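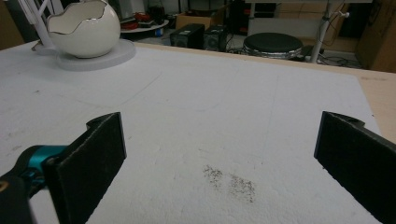

Item 2: gripper fingers over the specks on the white table.

Garkside bench group, August maintenance meeting, minutes

Present: Modupe Ojo (chair), the bench crew, and the Wesudley people by phone, mostly.

1. Last minutes. Accepted after the word "fixed" was changed to "looked at" in two places.

2. Crumbs. Small gray-black particles on the table, left-hand clump thicker. One side says finger pads, the other says pencil. Argument lasted 22 minutes. Agreed: wipe the table, run 8 cycles, look again. Both sides claim this was their idea.

3. Pads. Dark facing on the left finger to be checked for wear against the spare set. The spare set is to be found first.

4. Finger brackets. Wesudley asked for the screws to be checked every shift. Bench crew asked whether Wesudley would like to come and do it. Settled on every 7 shifts, with initials in the log. A smiley face does not count as initials.

5. Bustia job. Stays on hold until item 2 is closed. Duangkaew to be told, gently.

6. Planter. The eggshell one stays on the table. Motion to move it failed again.

Actions: wipe and test, bench crew; pads, Modupe; call Duangkaew, still open.

Closed at 17 minutes past four.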